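Gonzalo Sotomayor
Apr 5, 2024

New preprint is out, so it's thread time. Short version: we spent most of a year finding out that our robot policy was learning the wrong thing, and then fixed it with a change you could explain to a bored cousin. 1/

Some background. We collect demonstrations with hand-held grippers. You hold one in each hand, do the chore yourself, and the policy learns from the recordings. No robot needed during collection, so you can do it anywhere you can find a table and a person with patience.

The dataset is called Quintela. The training code is Gunness. The names were picked on the same afternoon and I've stopped defending either of them.

The trouble: policies trained on Quintela were great at the reaching part and terrible at the letting go. They'd carry a thing to the right spot, hover there like someone trying to leave a party, and then either drop it from too high or never drop it at all.

I blamed the network. Then I blamed the learning rate. Then I blamed the cameras, which is what you do when you're out of other things to blame.

The culprit was time. People slow down when they're about to put something down. They do it a lot, and each of them does it differently. Sampled at a fixed rate, a demo ends up with a big pile of frames where almost nothing moves, right before the one frame where the important thing happens.

So the policy saw "hold still" over and over and "release" hardly ever. It learned to hold still. Very good student. 5/

Our fix is called Arico. We resample each demo by how far the grippers travel and how much the jaws open or close, and let the clock go. Slow stretches shrink. Jaw changes keep all of their frames. That's the method. The paper has more pages than that because papers do.

We tested on a placing task, 20 trials per policy. Fixed rate sampling: 9 clean placements. Arico: all but 2. Same demos, same network, same amount of training. I ran it again before telling anyone, and then told everyone.

"Isn't this just dropping idle frames?" Reviewer, hello. We compared against that too. Dropping idle frames gets you part of the way, but it needs a speed threshold, and the right threshold for one demonstrator chops the best bits out of another. Table in the appendix.

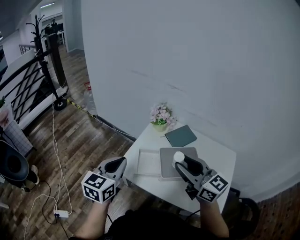 Distance sampling is only as good as the poses you feed it, and jitter is the enemy. If the tracking shakes while the hand is still, Arico thinks you're traveling, and all those boring frames come marching back in. So we smooth the poses first and only then measure the path. The black-and-white patterned cubes on the grippers are the kind of thing I now see when I close my eyes. The stretch we care about most is a small object held just over the tray, where a few millimeters of wobble can look like a decision.

Stuff that still doesn't work: anything where waiting is the point. If the task is "hold this until the glue sets," Arico will happily delete the holding. We tried adding a clock signal back in and it helped a little, in the way that an umbrella helps in a car wash. 10/

Also untested: long tasks with both hands doing unrelated things. Whose travel do you measure? We add the two together at the moment. I'm not proud of it.

Resampling is one script and takes roughly 20 minutes on the full set on my aging desktop. It reads the Adport export format, and if your data is in something else, the converter is the ugly file next to it. Please don't read the comments in that file.

Code and the resampled demos are up, link in my profile. If you try it on your own data and it makes things worse, please send me the plots. 13/13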